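Edon Community Rooms – tea point and small hall
Progress report to the fund, August

Hello again, and thank you for being so patient with us over the paperwork. I know the last report came in with half the receipts upside down, so this time I've put them in order and stapled them, and I've tried to keep to your headings (mostly).

What the money was for

Just to remind whoever picks this up, you gave us £2,629 towards making the tea point usable again and getting the small hall ready for the longer opening hours. The tea point is the bit at the far end, through the double doors, where the old serving hatch used to be. The work started later than we'd hoped as the plumber had another job overrun, but we're now well into it and most of the big stuff is behind us.

Where we've got to

The sink is in and it drains! I can't tell you how pleased I am to write that. The old one had been propped up with a bit of fence post for years. The new unit came from Halim and they were good about swapping the taps when we found we'd ordered the wrong size, so there was no charge for that, only a second trip in my car.

The worktop behind the sink has been fitted and sealed, and the wall above it has had two coats of paint. It needs a third. You can still see the shadow of the old notice board if you stand by the window in the morning, and I'd like that gone before we put the new shelves up.

We had a long talk about the urn. The original plan was to replace it, and I'd put a figure in the budget for that, but the repair shop on the Bomeria estate had a look and changed the element for a good deal less. It takes a while to get going if you fill it right up, but it's fine for a normal morning. I've moved what we saved into the line for tables, and I hope that's all right – there's a note about it further down.

The serving side

This is the part I've enjoyed most, I'll admit. Before, everything for hot drinks lived in one big cardboard box under the hatch, and every session began with somebody on their knees hunting for cups. They'd get squashed, or the sleeve would split and they'd roll off under the radiator, and we threw away far too many.

So now the cups live out on the table, in proper holders. They're simple things, a round wooden base with black rods standing up from it, and the paper cups stack up inside. We've put two next to each other so that people coming down either side of the table can help themselves without reaching across anybody.
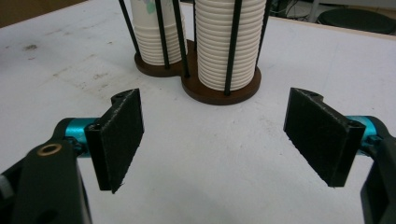

Photo: Edon Community Rooms

I did look at the plastic tube sort that fixes to the wall, which Pleltel sell, but it would have meant drilling into the new paintwork and it only takes one size of cup. With the open rods you can see straight away when a stack is getting low, and you can wipe the base down with a cloth. They also lift off in one go when the table is needed for something else, which happens most afternoons.

We're still using up odds and ends of cups. There was a part-used sleeve with a pale green and lilac pattern left over from a party booking and that's gone in with the plain white ones. Once they're finished we'll stick to plain, as they're the cheapest by the case and the lids fit.

The white table has stayed. I'd planned to get rid of it, but after a proper scrub it came up better than I expected and it's a good height for serving. I'd like to get some sort of tray for the teaspoons and sugar next. At the moment they go in whatever's clean.

Who's been using it

The morning drop-in is back up to 40 people in a busy week, which is where it was before we had to shut the kitchen. The lunch group has moved into the small hall while their own place has its roof done, and they've been very complimentary about the sink. We've also had 6 new bookings for the hall, mostly children's parties and one choir practice that was rather louder than advertised.

I asked people what they thought by leaving a sheet of paper and a pen by the door. The comments were nearly all kind. Two people asked for decaf, so we've bought some. One person wanted the heating on, in August, and I've left that one for the winter.

What's gone less well

The flooring. The vinyl we chose was out of stock, then back in, then out again, and the supplier's now saying the end of next month. I've asked them to hold the price and they've said yes in writing, which I've copied into the folder for you. Until it comes we've got a mat down by the sink and the old lino everywhere else. It's clean, but it's ugly, and it lifts a bit near the doorway, so I've taped the edge and I check it whenever I open up.

I also underestimated how much storage we'd want. With the cups out on the table there's more space under the hatch than there was, but it has already filled up with squash bottles and the lunch group's tins. A second shelf would sort it. I have a quote for £40 plus brackets and would like to do it out of what's left, if you're happy.

Changes to the budget

Three things to agree, please. The saving on the urn, moved to tables, as I said earlier. The shelf. And the cup holders, which weren't on the original list at all – I put them under "small equipment" and the receipt is in with the rest. If they ought to go somewhere else, tell me and I'll move them.

Next steps

Third coat of paint, then the shelves, then the floor whenever it turns up. I want to get the shelves done before the autumn bookings start, as the drilling makes a dreadful mess and the dust goes everywhere, including into the cups. We'll cover them or take them out for the day.

I'll send the final receipts when the floor has been paid for. If you'd like to visit in the meantime, mornings are best, and the urn is usually hot by half past ten.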